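3.2 Where people put their drinks down

I went into this part of the study expecting to write about desks. Most of the work on shared offices does, and so did our own pilot at Wavimwood, where we logged chairs, plugs and very little else. What kept turning up in my notes, though, was drinks, and the surfaces people trusted with them. At Toma I wrote down 39 remarks about surfaces over one April, and drinks came into far more of them than I'd planned for (I had to add a whole new column to the sheet!).

Pale wood came up a lot. People told me they liked it because it made a room feel awake, and then in the same breath they'd grumble that it showed every ring and crumb.
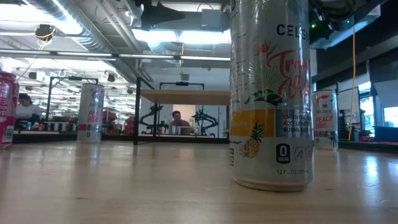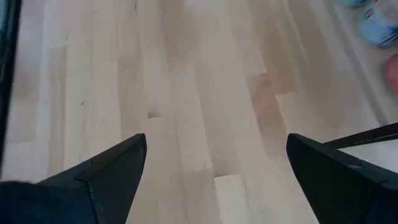 Figure 2. First picture: wooden tabletop with drink cans, among them Celsius Tropical Vibe and Peach Vibe. Second picture: light hardwood floor in narrow planks.

We asked the same question at both sites - would you put an open can down here and walk away from it? Tables got a yes from nearly everyone, even the people who had just been complaining about rings. Floors split the group. Some 40 people answered, and the ones who said yes to the floor mostly meant the bit right beside their own chair, with a foot more or less on guard. One person said a can on the floor was "already spilt, really", and I've been quoting that ever since.

I should own up to a weakness in the wording. "Walk away" meant a trip to the printer for some people and lunch for others, and I only noticed halfway through. Section 4 goes back over those answers with the two readings kept apart.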